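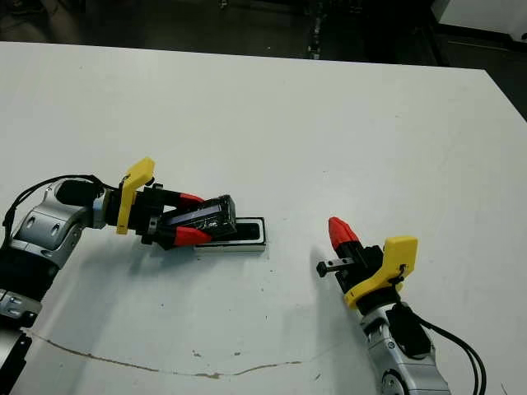 About Dindomik

Dindomik packs small electronic goods for companies that would like somebody else to do it. We take in phones, battery packs, chargers, handheld meters and similar items, put each one in its tray with whatever belongs beside it, close the carton and send it on. We have been doing this in Barville for 11 years.

What we do

Most of our customers make or refurbish a product in fairly small numbers. They send us the goods in bulk, the trays and cartons flat or nested, and a packing sheet. We work from the sheet. If there isn't one, we write it with you before the first job and keep it on file for the next.

A usual job includes:
Unpacking and checking the goods against the delivery note
Wiping down and a look over for scratches, chips and lifted tape
Placing each item in its tray, right side up and right way round
Adding leaflets, cables and spare parts
Closing, labeling and stacking the cartons

We also do the reverse. Returned goods come in, we take them out of their packing, sort them by condition and put the good trays aside for another use. Returns make up a growing part of our work and have their own room at the back of the building.

Our shortest regular run is 19 pieces, for a customer who sells a repair kit by mail. Our longest last year was 3,000. Small runs are charged by the hour and larger ones by the piece. The price list is sent on request.

How we work

Packing is done on plain white tables. A dropped screw or a scrap of tape shows up on white, and the tops wipe clean between jobs. Each table holds one job at a time. Goods wait on the left, finished trays go to the right, and anything doubtful goes in a marked box underneath until the customer has been asked.

Trays cause more questions than anything else we handle. A recess that is slightly tight will rub the corners of a phone, and one that is too wide lets it travel. We ask for two sample trays and two sample items before we quote. If the fit is wrong we will tell you, and we can suggest a foam strip or a different insert. We don't make trays ourselves. For many customers we order them from Kuster, and those are delivered straight to our door.

Items with batteries are kept apart from the rest of the stock. We do not accept swollen or leaking batteries, and we do not open sealed packs.

The building

We started in two rented rooms over a print shop on Tester Street. In July of our fourth year we moved to the present building at the other end of the same street, which has a loading door and no stairs. The packing room is at the front, storage is in the middle, and there are 1,022 shelf positions, all numbered. The numbers run from the loading door inward, apart from the last two rows, which were added later and run the other way.

Visiting and deliveries

Deliveries are taken at the side door in the morning. Please put the job number on the outside of every carton. If you don't have a job number yet, write your company name and the word NEW.

Customers are welcome to come and see their first run being packed. Call ahead so that the table is set up when you arrive. Parking is in front of the building, and the bell is to the left of the door.

To ask for a quote, send us the size and weight of the item, a photo of the tray if you have one, the number of pieces and the date you need them. We normally answer within two working days.

Page last updated 09/05/2020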